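Fesberg Press > Get Involved > Call for Readers

Beta readers wanted for a horror anthology

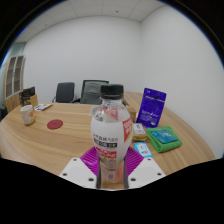 Fesberg Press is looking for 50 beta readers for its next collection of short horror fiction, out in July. The stories are all set in small hotels and roadside motels. You would read 2 stories and fill in a short form for each one – where you lost interest, what scared you, what you saw coming.

You don't need to be a writer or a reviewer. We do want people who read horror regularly and finish what they start. Most stories run to around 80 pages in manuscript, and you will have three weeks. Some contain gore and animal death, and you can ask to skip those.

The work is unpaid. Readers get a signed paperback and their name in the back of the book, unless they prefer to be left out.

To apply, send Eimear Noonan a paragraph on the last horror book you read and whether it worked for you. Tell us if you want EPUB or PDF. Kenza Nasr will send out the files and answer questions about the form. Please don't share the stories – several are first publications.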